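Subject: Re: Stand arrangements and exhibitor registration, June packaging fair

Dear members of the list,

Thank you to those who replied to the first announcement. Several firms raised the same points, so the association office is answering them in a single message. The original text is quoted for those who joined the list afterward.

> From: Association Office
> Subject: Stand arrangements and exhibitor registration, June packaging fair
>
> We are pleased to confirm that the association has again reserved a shared stand at the June packaging and materials fair in Kollholm. The stand is in Hall 2, close to the east entrance, and will be open to all full members. Firms wishing to take part are asked to register with this office by Friday at noon. Each participating firm will receive one display counter, a name panel and an entry in the printed catalog. Please state in your reply whether you intend to bring products of your own or printed material only.
>
> Mei-kuen Kao
> Exhibitions Office

**Allocation of counters**

The shared stand measures 40 square meters and will hold eight display counters. Losus and Rewi have confirmed their participation and will keep the positions they held at the previous fair. The remaining counters will be assigned in the order in which completed forms reach this office. An informal expression of interest by telephone cannot be treated as a registration. 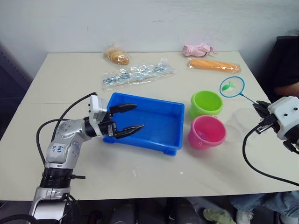

Firms that wish to share a counter may do so, provided that one of them signs the form and accepts the invoice. Both names will appear on the panel and in the catalog. The association is not in a position to divide the fee between the two parties.

**Delivery and setup**

Kevent has been appointed as stand builder and will handle all freight on site. Please observe the following:

1. Label every carton with the name of your firm, the hall number and the words "shared stand." Cartons without a label will be held at the loading dock, and the fair organizer charges for their release.
2. Send electrical requirements to Kevent together with your registration form. Additional sockets cannot be ordered once the floor plan has been approved.
3. Liquids may be shown on the counters in small amounts only, and must be removed each evening before the hall closes.

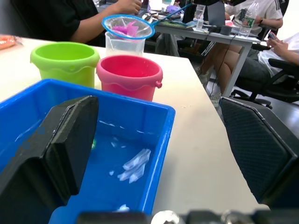 4. Setup begins at 7 a.m. on the day before the opening. Exhibitor badges are required from that hour and may be collected at the east entrance.
5. Dismantling may not begin before the official close of the fair. We ask all members to respect this rule, including those with long journeys home.

**Catalog entries**

The catalog text for each firm is limited to 40 words, together with one logo and one contact address. Entries should be sent in plain text. The office will correct spelling but will not shorten entries that exceed the limit; these will be returned to the sender.

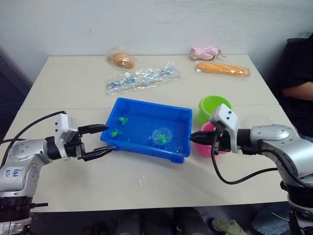 Two members asked what may be placed on the counters in addition to the products listed in the catalog. Filled packs are welcome, including food packs, and the content does not have to be the member's own product. A bread roll in a clear plastic bag, like the one at the back of the table, is entirely suitable for a counter, as long as it is not offered for tasting. Food for consumption requires a separate permit from the fair organizer, and the association has not applied for one.

**Visitor invitations**

Each participating firm is entitled to invitation codes for its customers. The codes will be sent by email once the fee has been received. More than 40 codes can be supplied to one firm on written request, and unused codes are not charged.

Registration forms and any further questions should be addressed to this office directly. Please do not reply to the whole list with booking details or bank information.

With kind regards,

Mei-kuen Kao
Exhibitions Office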